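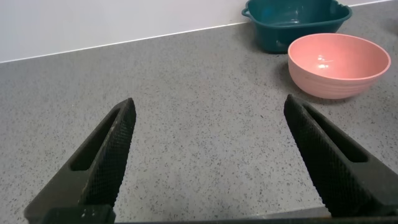 G'day, and welcome to Furkwood! I'm Safta, and I run a small cooking school out of a rented kitchen with one long bench and far too many bowls. We teach the plain stuff — beating, whisking, folding, pouring from one bowl to another without wearing it — to people who reckon they can't cook.

I started in August with a borrowed whisk and 5 students, all of them from my street. These days we've had more than 300 people through, and I still get nervous before every first class (I put the kettle on about four times). My favourite session is Bowls and Basins. You'd be surprised how many grown adults have never been shown how to tip a mixture slowly, with the wrist low and the receiving bowl close in. We practise until your arm complains, then we have a cuppa and do it again.

I'm a bit fussy about bowls, I'll admit it. I like colours, so I can yell "the teal one!" across the room and everybody knows what I mean. A basin with a handle on the side is a joy when you're learning. Glass looks lovely in cookbooks but I've swept up enough of it, thanks.

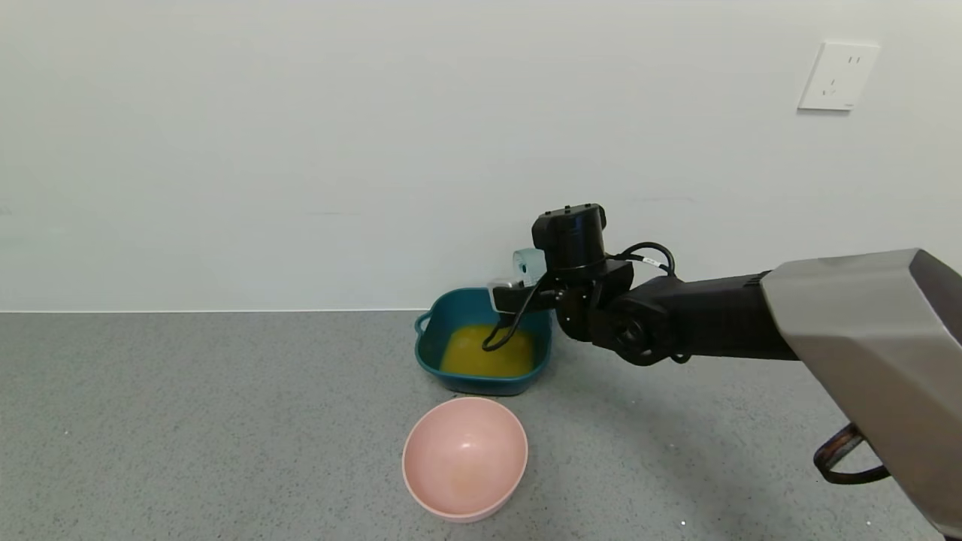 Gheorghița Jitaru wrote to us after her second term that she'd been making omelettes wrong for most of her life, that she now pours everything in one go and leaves it alone, and could we please run the custard class on a weeknight. We can, and we do! It's Wednesdays at half past six, in the Dumitrescu Room, up the back stairs.

Classes are kept small so everyone gets bench space. Bring an apron and a container for leftovers, and tell me about allergies when you book, especially eggs, because there are eggs in nearly everything we make. Parking's free after six on the Starnel Street side. If the door's shut, give it a good knock — I'm probably at the sink with the tap running.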